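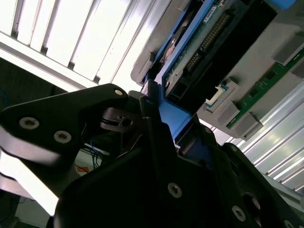 **From:** Joris Vermeulen
**To:** small-office-it list
**Date:** Friday, January 20, 2023
**Subject:** Re: Backups for a small office, where to start?

Sorry for the slow answer. I wanted to go through my own notes before replying, and the notes were in three places. I'll quote the original message in full and then answer below it.

> Hello all,
>
> New to the list. I run the front desk and, by default, the computers for a survey office with 14 people. We have one file server in a closet, which the last person set up. It has mirrored drives. I was told when I started that this meant we were backed up.
>
> In November somebody saved over a folder of plot drawings with an older set. The mirror had the older set too, of course. We got most of it back from email attachments and one laptop that had been offline. It took the better part of a week.
>
> My boss now wants a plan in writing. I have looked at Hamov and at a couple of online services, and I have also been offered a used tape drive by a friend of the owner. I don't know how to compare these things. What did the rest of you start with? How much history do you keep? And is there any reason to hold on to the mirror if it isn't a backup?
>
> Thanks in advance. Please assume I know very little.
>
> Dana

Dana,

Welcome. You know more than you think. Most people learn the difference between a mirror and a backup the way you did, and some of them lose the folder for good.

I'll take the last question first. Keep the mirror. It does a different job. If one drive dies on a Tuesday morning, the office keeps working and you swap the drive when you have time. Without it you would be restoring everything from backup while people stand around. What the mirror can't do is give you yesterday's version of anything. A deletion goes to both drives at the same moment. So does a bad save, and so does ransomware.

Do check that something tells you when a drive fails. When I took over the office in Nitton the server had been running on one half of its mirror for I don't know how long. The alert was set up properly, but it went to the mailbox of a man who had retired. Send yours to an address that two people read, and send a test message to it.

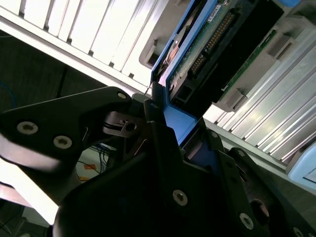 Keep a spare drive on the shelf as well, same size or larger, with a label saying what it's for. Write down which bay is which before you need to know. Our server numbers its bays from zero in the software and from one on the sticker, and I came close to removing the good drive the first time. I now keep the serial numbers on a sheet inside the closet door, in bay order, and I check the serial against the sheet before I pull anything.

Now the plan in writing. I would leave products out of it for the first page and have your boss answer these:

- Which folders would stop the office if they were gone?
- How much work can you stand to lose? An hour, a day, a week?
- How long can you wait to get it back?
- How far back might someone need to go for an old version?
- Who is allowed to restore files, and who covers for that person?

The answers are different for different folders. Your current drawings and your accounts probably need at least a daily copy. The closed jobs from years ago need to exist safely in more than one place, but they don't change, and there's no sense copying them every night. When we split ours up that way, the nightly job got small enough to finish before anyone came in.

What we do, for comparison:

1. The server takes a snapshot every hour during working hours. These live on the server itself, so they don't count as a backup, but they cover nearly all of the "I saved over it" calls. We keep them for 15 days.
2. Every night the live folders are copied to a second machine in another part of the building. This machine logs in to the server and pulls the files. The server has no password for it. If the server gets infected, it has no way to reach the copies.
3. Once a week a copy goes to a pair of external drives. One is plugged in and one is at the bank. We swap them on the same day we do the deposit, so it gets done.
4. The closed jobs are on two sets of drives plus one online copy, and I verify them twice a year.

I used Hamov for step two for several years and had no serious complaints. The scheduling was fine and the logs were readable. I moved away from it when we changed servers and the built-in tools did enough. If you already like it, use it. Look hard at how a restore works on a machine that doesn't have the program installed, though. Get a spare laptop, pretend the server is gone, and see how many steps it takes to open one drawing. Write those steps down and put them in the plan.

On the tape drive I'd say thank you and pass. Tape is good, and plenty of people on this list use it well. A used drive of unknown age with one person in the office who can run it is another matter. If it breaks you need another drive that reads the same tapes, and you'll be looking for it on the worst day. For the amount of data a survey office has, external drives are easier to explain to whoever fills in when you're on vacation.

On online services, I'd want one copy out of town, so yes, use one. Three things to ask before you sign up. How long do they keep deleted files? What does it cost to get everything back at once? And how long would that take over your line? We did the sum for ours and a full download would have taken 20 days. That was acceptable to us for the third copy. It would not have been acceptable for the only one.

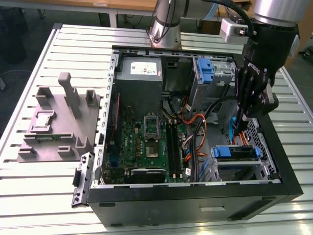 The second machine doesn't have to be anything special. Ours was a desktop that had been replaced at the front counter. I cleaned it out, gave it two new large drives and put it on its own battery unit. Don't reuse old drives for this, even if they test fine. The old case and power supply I can live with. I'd also avoid putting it in the same closet as the server. A leaking pipe or a break-in takes both. If you only have the one closet, a locked cabinet at the other end of the office will do.

Some smaller things, in no order:

Laptops. People keep work on them no matter what they're told. You got part of your folder back that way, so I suppose I shouldn't be too hard on them. We set ours to sync the Documents folder to the server whenever they are in the office, and the field crews are asked to plug in on their way home.

Encryption. Encrypt the drives that leave the building. Then put the key on paper in two sealed envelopes, one in the safe and one with the owner. I know an office that had perfectly good backups and no key. Ask Goodwin on this list about that, he tells it better than I do, and he was the one who had to make the phone calls.

Names. Put the date on the drive label in the same form every time. Don't call anything "new backup" or "final."

Full disks. Backups stop without much noise when the target runs out of room. I have a report that arrives each morning with the free space in the subject line. If the report is missing, that's a warning too. I used to have it email me only when something went wrong, and then the mail settings changed and I got a very pleasant quiet month.

Software settings. People back up the files and forget the programs. Our plotting package, Plustitz, keeps its pen tables and templates in a hidden folder under each user. We restored every drawing after a machine died and then spent two days making them print correctly. Ask your survey people what they've customized and find where it's stored.

Test restores. I put this late in the message but it matters more than which product you pick. Once a month I choose a file at random from each copy and restore it to a scratch folder, then I open it. Just seeing the file name come back isn't enough. It takes 20 minutes, including writing the line in the log. Twice it has turned up a real problem. Once a folder had been renamed and dropped out of the nightly job, and once an external drive was returning files that wouldn't open.

For your written plan, two pages should be plenty. Put the list of folders on the first, with how often each is copied and where to. Put the restore steps on the second, with phone numbers. Print it. A plan stored only on the server won't be much help.

If I had to do just one thing next week in your place, I'd buy two external drives and copy the live drawings and the accounts to one of them by hand. Take it home or to the bank. It's crude, but you'd have something while the rest gets sorted out. Then turn on snapshots if your server has them. You may find they are there and switched off.

Send the model of the server and the total size of the folders if you want more specific advice. Someone here will have the same one. I'd also like to hear how others handle the yearly archive. I'm still doing ours partly by hand, and the verify step is slow enough that I put it off. If anyone has a script they trust for comparing checksums across two sets of drives, please post it.

Joris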